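Weaving workshop, notebook
25th January

Present: me, Romana Holub, Alžběta Vávra until lunch. Gladys Urio by telephone.

The warp for the second panel of Renia is on the loom. We have 242 ends, all in the unbleached linen, and I counted them two times and then Romana counted them, and we agree. In November we agreed also and we were both wrong, so I tie now a colored thread after each group when I thread the heddles. It is slow but my eyes are less tired in the evening.

Tension was uneven on the left side when I arrived. I unrolled one full turn, combed with the fingers, put in the paper again and rolled back. Better. There is still one soft place near the selvedge. I hung a small weight (the key ring of the old studio) from the soft ends behind the back beam. If it is still soft after the first hand of weaving, I will take them out and knot them new. Please do not remove the key ring.

Weft. The Tesis wool has come from Beneš, the two grays and the off-white. The darker gray is more blue than the one we bought before. In the cone it does not look so bad, but beside the old gray on the sample you see a line. Three possibilities we discussed with Alžběta:

Use the new gray only for the lower band and never next to the old one.
Mix one strand of old and one strand of new on the same bobbin, so the change is hidden.
Overdye everything with a weak walnut bath.

I prefer the second. Alžběta prefers the third, and she has more experience with walnut than me. I asked her to dye one small skein for a test and leave it in the window. She will bring it next time she comes. I wrote to Beneš if they have still something from the old dye lot, no answer yet.

Sample A, tabby, double strand, beaten hard: too stiff, like a doormat. It stands alone when you fold it.
Sample B, tabby, single strand: covers the warp badly, linen is showing as small dots. Romana likes the dots. I do not like them in the sky part but maybe below.
Sample C, mixed bobbin, beaten softly: the best for the hand. After washing it lost 15 mm in the width, more than I calculated. So the panel must be woven wider or I must accept that it will not match with the first one. I will use the temple this time from the beginning and measure every evening.

 With black it is always a problem that one is brown and another is green when they lie together. 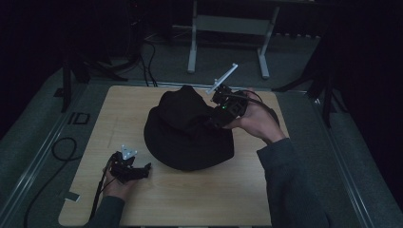

Black bucket hat, soft fabric, on the wooden board.

Felt tests, continued. The black merino felted well on the edges and badly in the middle, where I made the layer too thick. Romana says I put too much soap. I think I was not patient. The next piece I will lay in thinner layers and turn each one a quarter. The small dark pieces should be sewn on the panel and not glued, I insist on this. Glue becomes yellow and the conservator at Zatum asked for a list of all materials, so each glue is one more line to explain.

About Zatum. Kristýna Šťastný wrote from the gallery that we can have the long wall, but the hanging height is lower than in the first plan. She sent a new drawing. The bar must be hidden in a sleeve at the top of each panel, no visible hooks. I must weave the sleeve as a separate strip, or leave enough warp and make a turned hem. Dušan Krajčí offered to plane the bars for us if we give him the final width. I can't give it until the shrinking is clear. He should not wait for us, he has other work.

Transport: the offer is 4,000 crowns for both directions if the panels are rolled on a tube, more if they go flat. Rolled then. The face must be on the outside of the roll, I learned this with the first panel, where the weft got pressed into small folds and did not come out without steam. Cotton sheet between, no plastic.

Gladys called at noon. She has finished five of the seven small pieces for her part and she is changing the border. She uses sisal together with cotton and the sisal pulls the edges inside, so the pieces look a little like pillows. She was worried about it, but I told her to leave it. Next to my flat panels it will be good to have something which comes forward from the wall. We spoke also about the labels. She wants the title of each piece in Swahili first and then English and Czech. I agree, and I will ask Kristýna if the label can be so wide. 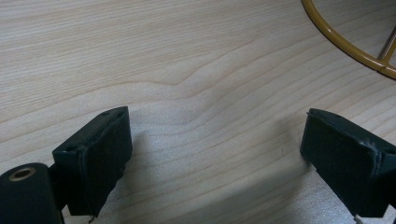 The cartoon for the lower band of panel two is still the weak point. I drew the hills three times and each time they look like an illustration for children, one hill and then another hill, with the same distance. Romana said I should stop drawing hills and draw only the lines, and let the weft make the form. I tried it with charcoal on the back of the old cartoon. All lines go nearly straight with a small tilt, up to the right, and only in one place they dip down and then rise in a low hump, and after it they are flat again, as in the grain of the pale wood. What I like there is that the distances are not equal – some lines are close together and others have more air. In tapestry I can do this with eccentric weft in the curved part and normal straight passes above and under it. The danger is that eccentric weft pulls the warp to the side, so the hump must stay shallow. If I try to make it steep the whole panel will twist, and I have not so much warp to begin again.

Color for this band: off-white on the top, going down slowly to the cooler gray. Here the new Tesis gray can be useful, so perhaps the wrong dye lot is a help. I will make a narrow sample on the table loom, only the curved place, before I touch the big warp.

To do

Sample D, curved lines, mixed bobbins, wash and measure.
Answer Kristýna about the sleeve. Ask about labels in three languages.
Tell Dušan that the width comes later.
Buy linen thread for sewing the felt, the gray one is finished.
List of materials for the conservator. Alžběta has the dye recipes, ask for a copy and not for the original notebook.
Clean the reed hook, there is rust on it and it left a mark on one heddle.

The heating in the back room was off again in the morning. The wool does not mind it but my fingers do. I wove only the header, a few passes with rag, to spread the warp, and it spreads well except for the soft place on the left.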